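Unit 4. Linear Perspective and the Ground Plane
Course handout, Drawing for Technical Illustration
September 2018

4.1 Terms

The picture plane is the flat surface on which the view is drawn. The station point is the position of the eye. The horizon line lies at eye level, whatever the height of the objects shown. A vanishing point is where the drawn images of parallel lines meet. Lines parallel to the picture plane have no vanishing point and keep their true direction.

4.2 Constructing a floor grid

Draw the horizon and mark the center of vision. Along the base line, set off equal divisions 250 mm apart at the scale of the drawing. Join each division to the center of vision. To place the cross lines, draw one diagonal from a corner of the grid to the distance point; each crossing with a receding line gives the height of one cross line. Do not space the cross lines by eye. The usual error is to shrink each row by a fixed amount — the rows must close up by a changing ratio.

4.3 Height of the horizon

A high horizon opens the ground plane and separates objects that stand at different depths. A low horizon stacks them. When the camera or eye is tilted down, the horizon may fall outside the sheet, and the construction has to be carried on an extension taped to the top edge.
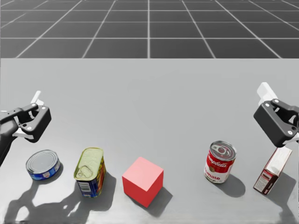

Both views: a tabletop as the ground plane.

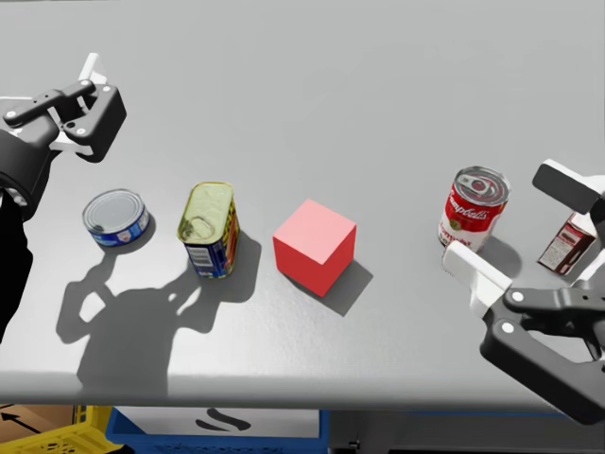

Course Notes, Issue 2, page 4

4.4 Overlap and scale

Overlap gives order in depth but no distance. Scale gives distance only if the true size is known. For this reason the Mesus plates in the reading packet include one object of standard size on each sheet. Students using the Thibodeau set should add their own measured object before tracing.

4.5 Ellipses

A circle lying on the ground plane is drawn as an ellipse. The center of the circle does not fall on the major axis of the ellipse but slightly beyond it, toward the horizon. For an upright cylinder, the ellipse at the base is rounder than the one at the top as long as both lie below eye level.

4.6 Exercises

1. Redraw the Firkura courtyard plan (dated 1855) in one-point perspective. Use a sheet extension if needed.
2. Repeat with the horizon raised by one grid unit. Keep all construction lines.

Both sheets are due in October. Reading: Cletalari packet, section 2.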